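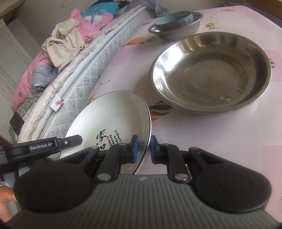 Budget talk, speaker notes
Chutima Siriwan, May 9, 2020

Slide 1. Opening

Thank Minoru Ebihara for the slot. Say up front that the talk is about money and planning, and that the handout has the full worksheet.

We want a gripper setup that can deal with household dishes. Plates first, then bowls, then cups. I have been asked what it costs. The answer depends on what you count, so go through the lines one at a time.

Slide 2. What we need to handle

Plates with a raised rim. The hard part is getting a finger on each side of the rim and holding on when the plate is tilted. Flat plates lying on a table are a separate problem and are not in this year's plan.

Bowls, both ceramic and steel. Basins are out for now. Too wide for the fingers we are pricing.

Slide 3. Hand-held or arm

Two ways to start. Buy hand-held grippers and have people do the work with them, or buy an arm and mount a gripper on it. Pornthip Yimyam priced both in January. Her recommendation was hand-held first, and I agree. You can take it into an ordinary home and work on whatever table is there. An arm needs a base, a power plan and a safety review.

Pause for questions. Someone will ask if the hand-held money is wasted once we buy an arm. Answer: the fingers and pads carry over if we write that into the order. The handles do not.

Slide 4. The order

Quotes are in from Drestach and Votness. Drestach is cheaper per unit but only sells in lots. Votness will sell singles, with a longer wait.

Plan on 3 units. Two in use and one on the shelf. Do not let anyone cut the third. When a joint gets stiff in the middle of a job, the people using it still have to be paid.

Slide 5. The lines people forget

Finger pads. They wear, and wet glaze is hard on them. Budget 60 pairs for the year.

Dishes. We will break some. Prapai Kamolrat has a list of 200 pieces from a secondhand dealer, mixed sizes, some with painted or printed faces. Buy the mixed lot. A matched set teaches us very little.

Shipping cases. Ask for foam cut to fit.

Training time. Half a day per person, paid. Put it in the equipment budget or it will disappear.

Slide 6. Timing

Order pads and dishes now. Order the grippers when the quote is signed. The arm goes in next year's request, and Rattana Wongsuwan will need a floor plan from us before she can approve it.

Leave the worksheet up during questions. Spare copies are at the door.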